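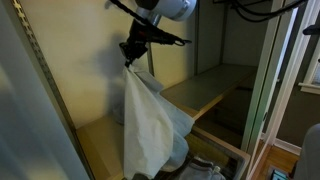 A white cloth held by a robot gripper at an open storage cabinet.

I read the first 131 pages of Salinas standing up in my kitchen, which says something about the book and something about my dinner (burned, thanks for asking). I'd meant to peek at the opening chapter and save the rest for a long flight in February. So much for that!

If you played the Plunurum games as a kid, you already know the name. Salinas is the salt-mining moon you fly past in the second game, the one with the locked landing pad that everybody on my block swore you could open if you waited long enough. I waited. I left the console running overnight and got grounded for it. So a whole tie-in novel set down there, behind that stupid door, was always going to get my money.

What I didn't expect was how small the story would be. There's a war going on in the Plunurum books, with fleets and emperors and a lot of shouting over radios, and this one mostly ignores it. We follow Windley, a pilot who has quit her squadron and taken a job hauling salt for a company called Surkitz. She fixes pumps. She argues about her pay. She eats terrible soup, and the author describes that soup so often that I started to look forward to it.

Windley was a side character in the games, good for maybe three jokes per mission, and I was worried the book would turn her into a brooding hero with a dead family. It doesn't. She's still funny, still a bit of a coward, and she still talks to her ship when she thinks the comms are off. The one scene where she has to listen to a recording of herself doing it made me laugh out loud and then feel kind of awful for her.

The middle drags, I'll admit. There's a long trip through the lower tunnels that could lose a couple of chapters, and the Surkitz bosses are so plainly rotten that I never wondered what they were up to. I also got lost more than once in the mine levels. A map would have helped, and for a hardcover of 278 pages with two blank ones at the back, there was room for it.

But then you hit page 238. I won't spoil it, except to say that the landing pad does open, and the reason it was locked all that time fits with everything in the games, right down to a throwaway line in the first one that I had to go dig out my old copy to check. (It's there. It's in the tutorial!) I put the book down, walked around the apartment, and came back to read the page again.

You can come to it cold, I think, though you'll miss a few winks. My sister has never touched a Plunurum game in her life and she has my copy now. She's up to the soup.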